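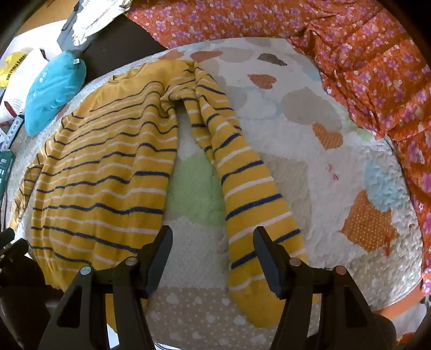
Poste textile : chemise rayée à manches longues posée sur une couverture matelassée imprimée, doigts ouverts.

Chiffrer un poste de manipulation textile à pinces portatives

La présente fiche s'adresse aux équipes qui doivent déposer une demande d'équipement avant la clôture d'août. Elle reprend la trame utilisée pour le projet Pinine et ne traite que du matériel de saisie et de ses consommables. Le calcul et le stockage relèvent d'une autre ligne.

1. Définir la tâche avant le matériel

Décrire par écrit les gestes attendus : étaler, rabattre une manche, plier en deux, déplacer. Pour chaque geste, noter l'épaisseur maximale du tissu à saisir, plis compris. Une manche repliée sur elle-même demande une ouverture et un effort de serrage différents de ceux d'une épaisseur simple. Préciser aussi le support. Un tissu posé sur un autre tissu impose de vérifier que les doigts prennent la couche supérieure seule, ce que les fiches techniques ne renseignent pas.

2. Fixer le nombre de pinces

Compter deux pinces par poste pour le pliage, plus une pince de réserve pour deux postes. Avec cinq postes, on arrive à 13 unités : dix en service, trois en réserve. En dessous de ce ratio, une panne d'articulation immobilise le poste pendant tout le délai de réparation.

3. Budgéter les pièces d'usure séparément

Les patins et les axes s'usent avant le reste. Ne pas les inclure dans le prix unitaire de la pince -- la ligne disparaît alors des renouvellements. À Brirkau, le jeu de patins et d'axes est revenu à 516 euros par poste pour la première année, hors main-d'œuvre. Prévoir un stock initial et un réapprovisionnement à mi-parcours.

4. Comparer les offres sur la même base

Nous avons consulté deux fournisseurs, Danitz et Huaranga. Demander à chacun :

Prix unitaire hors taxes et prix par lot.
Délai ferme, en semaines, à compter du bon de commande.
Disponibilité des patins au détail.
Ouverture utile mesurée entre patins, et non entre doigts.
Conditions de retour d'une pince dont le jeu dépasse la tolérance.

Danitz était moins cher à l'unité mais ne vendait les patins que par lot complet. Huaranga annonçait quelque 11 semaines de délai. Reporter ces écarts dans le tableau en coût total sur deux ans.

5. Prévoir les textiles

Ligne souvent oubliée. Acheter des vêtements et des linges variés : uni, rayé, imprimé, matelassé. Les fonds chargés de motifs ont leur place dans le lot, car ils compliquent la détection des bords. L'achat d'occasion est admis sur facture. Ajouter le lavage si les pièces circulent entre plusieurs postes.

6. Échelonner la commande

Commander d'abord un poste complet et l'exploiter un mois. Relever les remplacements de patins, corriger la ligne du point 3, puis engager le solde. Faire inscrire au devis le maintien du prix par lot jusqu'à la seconde commande -- à défaut, le fournisseur peut refacturer au tarif unitaire.

Joindre à la demande les deux devis, le tableau comparatif et la description des gestes du point 1.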